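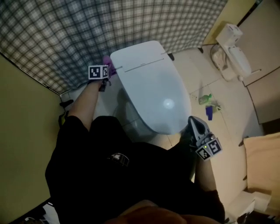
A white toilet with its lid closed, seen from above. The hand on the lid is in a purple glove.

Toilet lid

The toilet lid is the hinged upper cover of a toilet, fitted over the seat and closed, in theory, whenever the toilet is not in use. It is among the most argued-over hinged objects in the home, and among the least often cleaned. Many households wipe the top, where visitors can see it, and leave the underside to its own devices.

Form and fittings

Most lids are oval or D-shaped and turn on two hinges at the back. On toilets with a separate tank the lid leans against the tank when raised. On models with a low rear housing it leans against the housing, or against nothing much, and depends on the hinge to know when to stop. Slow-closing hinges, sold as a convenience, have ended the slammed lid as a form of domestic comment.

Seams are the chief weakness of the design from a cleaner's point of view. The thin lines where a rear housing meets its panels collect dust and lint, and a cloth passed over them tends to push the material further in. The Findemel school of housekeeping recommends a soft brush for this purpose. The Jendton school recommends not looking.

Cleaning

The usual method is to work from the cleanest part to the dirtiest: top of the lid, rear housing, underside, seat, rim. Gloves are customary. Some households keep a separate color for the bathroom, a system that holds until somebody runs out of that color. Glossy lids show streaks under an overhead light and should be dried with a second cloth. Abrasive powders dull the surface, after which the streaks are harder to see, and a few owners have considered this an acceptable result. 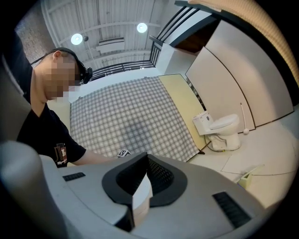
Posture is treated at length in the older manuals. The cleaner may stand and lean, which is quick and hard on the lower back, or get down to the level of the bowl, which is slower and hard on everything else. The Coutinho handbook, a work of 500 pages, gives 2 of them to the lid and considerably more to the knees.

The lid and etiquette

Whether the lid should be left up or down remains unsettled. A Stulex household survey published each October once put the question to 2740 people, of whom 200 declined to answer on the grounds that their spouse was in the room.

See also: Bath mat; Toilet brush; Toilet seat

This page was last edited on February 26, 2021.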